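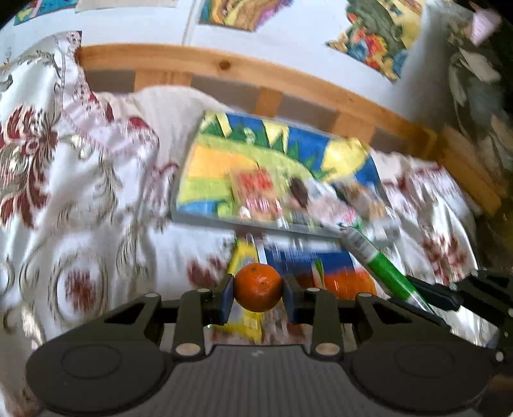
Clearing small things off a bed: what worked when we recorded it

These tips come out of the July tidying sessions for the Flelotent study, where people do ordinary household jobs with hand-held grippers and the recordings are used to train a robot arm. We kept 1066 recordings from the bedroom set. Most of what follows is for anyone doing their own sessions at home, though the part about trays is good for any bedroom.

Put everything on one tray first. A shallow tray with a low rim is best. Blagoje Karagiannis tried a deep box and the fingers kept catching the side on the way down.

Smooth the cover under the tray only. You can leave the rest rumpled. A policy trained on flat bedding did badly when we gave it a creased bed, and mixing the two brought success on single items up to 68 per cent.

Start with fruit. A mandarin is a forgiving thing to pick up. Close slowly until the pads touch both sides, then stop squeezing. Lift straight up before you move across.
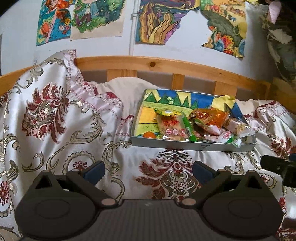 Leave a gap between items where you can. Wrapped snacks slide over each other, and a pile is much harder than a row. If two packets overlap, take the top one, even if the other is nearer.

Crinkly packets should be gripped by the sealed end. Gripped in the middle they bulge and turn. Shiny wrapping also confuses the depth estimate, so draw the curtain if there is strong sun on the bed.

Pens and thin tubes go last. Turn your wrist so the pads close across the narrow side, and hold near the middle of the length. Our worst results were here: the trained arm often closed just beside the tube.

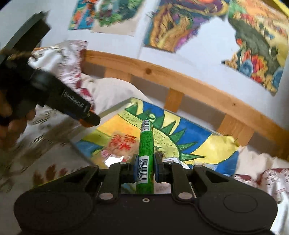 Keep the tube upright for a moment before putting it down. Mirjana Krasniqi added this pause and it made the recordings much easier to cut into separate steps.

Use 2 grippers only if you need them. One hand steadying the tray helps with light trays, but the second tool must stay still while the first one closes.

Wipe the pads with a damp cloth between sessions and let them dry. Sugar and peel oil both make them slip.

Write down what was on the tray each time. We didn't at first, and Zsolt Boros had to go back through the early recordings to label them.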